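Easy-read summaries of our own papers – who else is doing this?
October – started by Karine Bélanger
Last updated: October, 4 in the afternoon

karine_b
Hi all! I've been lurking since I started my doctorate and I finally have something I want to talk about with everybody. My advisor let me write an easy-read version of our paper on adult day programs, and I had so much fun with it that I now want to do one for every single thing we publish. The paper is long and dense and full of the usual (theory section, regression tables, the lot), and the easy-read version came out at over 500 words with wide margins and big type. Two of the people we interviewed read it with me at the Ketcombe center and one of them argued with my second paragraph for most of an hour. Best peer review I've ever had!

So, questions. Do you write yours before or after the paper is accepted? Do you pay your readers? And does anybody's department count it for anything?

nii.ofori
Welcome, Karine! Love this. We write ours after acceptance, only for the sad reason that reviewers always make us change the findings section and then we'd have to do it over. We do pay readers, the same hourly rate as our research assistants, and we put it in the grant budget under dissemination. Ask for it early. It is a tiny line and I've never had it cut.

My department doesn't count it for anything yet. I list mine on my CV anyway under "public scholarship" and so far the sky is still up there.

hawthorne_z
I'm going to be the grump, sorry. I think a lot of easy-read summaries are bad, and I say that as someone who has written four or five of the bad ones. We take a paper that was never meant for this audience, boil it down until it says "people like having choices," and then feel good about it. My brother has an intellectual disability and he read one of mine and said, "I knew that." He was right. There was nothing in it for him.

If the people in the study want something out of the findings, ask them what. It might be a one-page letter they can hand to a program manager. It might be a talk. I don't see why it has to be a mini version of our paper.

karine_b
@hawthorne_z not grumpy at all, I think "I knew that" is going on a sticky note over my desk. The hour-long argument I mentioned was pretty much this! My paragraph said staff turnover "can be hard for people" and the reader wanted it to say that a new person came in every few months and he had to explain his whole life again. Which is in our data! We'd smoothed it right out.

hernan_t
Jumping in from the measurement side of the building, where we're allowed out sometimes. I'd push back on Zachary a bit. Yes, the summaries can be thin, but dropping them means the only full account of the study is one that most participants can't get through. I'd want both, the letter AND the summary. People have a right to see what was said about them, even when it's boring.

What I'd love to talk about is numbers. How do you all handle them? We had a survey with close to 1000 responses and I went round and round on whether to give percentages. I ended up with "about half" and "most people" and a row of little figures colored in. Then Laurier told me the little figures were worse than the percentages, lol.

laurierp
I did say that, and I stand by it! The row of figures looks friendly, but in our reading group at Sasel people kept asking which one was them. A lovely question, and a sign that the picture wasn't doing its job. What worked better for us:

- one number to a page
- the number written as a numeral, with a sentence under it
- a plain bar, two colors, no axis

Also please, please don't use "most" for fifty-two percent. I see that so much.

hawthorne_z
Fair point on the right to see it, Hernán. I'd still like to see the full one get shorter and better written, for everybody. Half of my own first-years can't get through our papers either.

nii.ofori
Ha! Mine neither. I give them the easy-read version first now and then the article, and class discussion is so much better. They come in already arguing about the finding instead of hunting for it.

laurierp
Oh I'm stealing that for my methods section.

hernan_t
One number to a page is great and I'm trying it this month. How do you deal with uncertainty though? I don't want to write a confidence interval for anybody who hasn't asked for one, but I also don't want to sound more sure than I am. 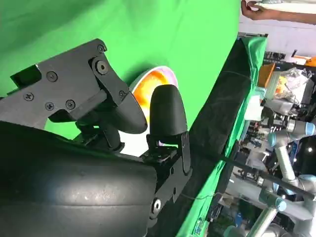
Gripper fingers and bracket, close up

laurierp
We say "we are pretty sure" or "we are not sure yet," and we put in a box at the front saying what those two mean. Readers at Sasel picked the words. The first draft had "fairly confident" and somebody asked if we meant we were shy.

karine_b
"Not sure yet" is perfect. I had a whole limitations paragraph and I could swap it for that plus one sentence on who we didn't talk to. (Answer: nobody who lives with family. Big gap. I'm working on it!)

Another one for you all – audio. One of my readers asked for a recording and I did it on my phone in a closet full of coats. It sounded fine to me, but I talk fast when I'm excited, you may have noticed. Do you record them yourselves or ask somebody from the reading group?

nii.ofori
Somebody from the group, always, if they want to. Paid. Do a practice read first and change any sentence they trip on, in the written version too. It's the quickest edit you'll ever get.

hawthorne_z
Agree with Nii here. And put the recording on the same page as the text. We had ours on a separate site for a year and then the link died.

hernan_t
Does anyone have a template they like? I've been using the Clusa one, but it's locked at 2 columns and that's murder with a screen reader.

laurierp
Clusa is fine if you take the layout off and keep the headings. The Beaudoin one is single column and you can change the type size without it falling apart. I'll send it to you. Same to you, Karine, if you want it.

karine_b
Yes please!! And I'll post my turnover paragraph once the new version has been past my readers again. We meet after lunch, so I'm bringing the good cookies. Zachary, would your brother want to have a go at it? No pressure, and he'd be paid like everybody else.

hawthorne_z
I'll ask him. He'll want to know if he's allowed to cross things out.

karine_b
He can have the red pen.

Contact the moderators | Copyright the posters | Back to top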